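A Visit to the Seat Workshop in Skondbridge

In December I went with our evening class to Skondbridge, to see the workshop of Closari. The firm repairs and renews seats for coaches and small ferries. I come from Bragança, where my uncle had an upholstery shop with two sewing machines, so I was very curious how this work is done in a bigger place.

We met at the side gate at 9 in the morning. There were 18 of us, and we were divided into two groups. My group went with Gavin Cruickshank, who has worked with seats for most of his life and speaks quite fast. Some of us had to ask him to repeat, and he did it each time with patience.

First he took us to the cutting room. The cloth is kept on long rolls, and each roll has a paper label with the name of the customer. I asked if they throw away the small pieces. He answered that the bigger ones are kept for testing the thread and the rest goes in a sack for a company which makes filling. On the table was a pattern for a child's seat, and a woman from our group, who sews at home, wanted very much to take a photo of it. It was not permitted, because the pattern belongs to the customer.

After the cutting room we went through a cold corridor to the hall where the seats and their parts are kept. For me it was the most interesting part of the day. I had always thought about a seat as one thing, and there you understand how many separate parts it has. A new cushion stays in its plastic as long as possible, Gavin said, for one greasy finger on gray cloth means that somebody must clean it again. Hard parts are kept on open shelves, so that a person can see them without opening a box. 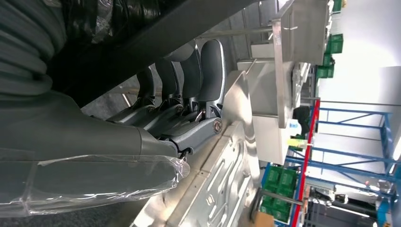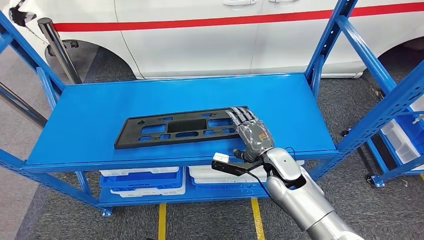
Gray upholstery with clear plastic on it, and in the second photo a black bracket on the blue shelves.

Gavin let us hold a few plastic parts in our hands. They are much lighter than I expected. He explained that a part with many openings can still be strong if the openings are in the right place, and that the worst damage usually happens at the corners. A man in our group, who drove a bus before he retired, said that in his time the drivers repaired such parts with tape. Gavin laughed and said that he still finds the tape.

I asked how they know where everything is. They use a program called Sident, in which each part has a number and a shelf. A full order for one coach can have 156 lines on the list. The older workers also write the shelf on a card, and when the program is slow they go to the card first. I liked to hear this.

Then we saw the sewing room, but only for a short time because the workers were going to lunch. The light there is very good, with windows to the north. One machine was for leather and made a noise that I felt in my teeth. I would have liked to stay there longer.

At the end we got tea and a kind of oat cake in the canteen, and we could ask more questions. The visit took about 40 minutes more than was planned, so we missed the bus and had to wait for the next one under the roof of the gatehouse.

If you want to go, write to the office in Skondbridge well before. Wear closed shoes and take a warm sweater for the corridor and the hall. Big bags must stay in the lockers by the entrance, and you need a coin for the lock, which you get back afterwards. The second group told us that they were also shown how old foam is taken out of a seat. We did not see it, and I have asked our teacher if we can go again in spring.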